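Brastbridge Stage Race Timing Data

README for the 31-rider road set

What this is

A set of timing and position files from the Brastbridge stage race, a club-level road cycling event run over three days each March. The files were put together by Jultum, the small timing outfit that handles the finish line, and are shared so that clubs and students can use them without having to ask for a copy each year.

Coverage is 31 riders, all of whom agreed to have their times released. Riders who did not agree were taken out before the gaps were worked out, so the placings here will not match the printed results sheet.

Contents

stages.csv – one row per stage, with start time, distance and weather notes
riders.csv – rider number, age band and team code
splits.csv – time at each checkpoint, in seconds from the flag
notes.txt – corrections made by hand after the race

Rider numbers stay the same through all the files. Team codes are two letters and do not stand for anything.
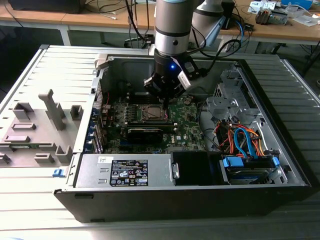

Are the split times gun times or chip times?
Every split is a gun time, counted from the moment the flag drops at the end of the neutral zone.

How the times were collected

Each bike carried a transponder on the left chainstay. Mats were laid at the checkpoints and a double mat at the finish. The Te Moana climb has a mat at the foot and another at the top, 2 metres before the painted line, as the road surface on the line itself is too broken to tape down.

Finish times were checked against the finish camera. Where the two disagreed, the camera time was kept and the change was written into notes.txt.

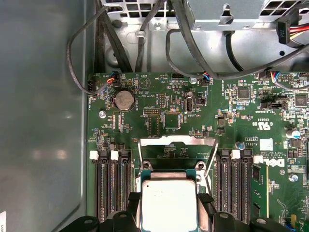
Board and cabling inside the chassis.

Known problems

The Thursday stage has gaps. The mat at the feed zone lost power for over 40 minutes and most of the main bunch went through in that time. Those splits are left blank. Please don't fill them with zeros, as a few scripts did with the first release and the average speeds came out as nonsense.

Bike changes are another weak spot. A rider who took a spare bike from the team car may have no transponder reading after that point. Finish times for these riders come from the camera only and are marked C in the source column.

Bunch finishes follow the usual rule – everyone in the same group gets the same time. The raw crossing times are in the raw_finish column. 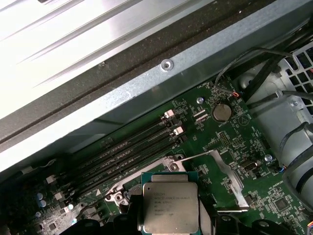
Where do the time bonuses appear?
They are kept in a separate column, bonus_s, and have not been taken off the stage times.

Changes in version 3

Stage distances now come from the Drekatico route files. Earlier versions used the race handbook, which had the old road into Brastbridge. Two team codes that had been swapped are now the right way round.
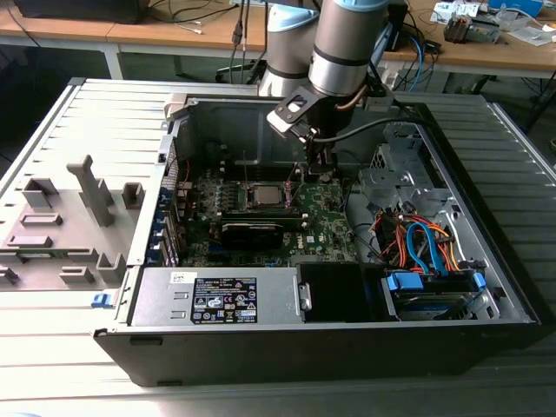

Computer tower on its side, cover off.

Use and credit

Free to use for teaching, club work and research. Please credit Jultum and give the version number. Don't try to match rider numbers to names. If you find a wrong time, send the stage, rider number and checkpoint, and it will go into notes.txt for the next version.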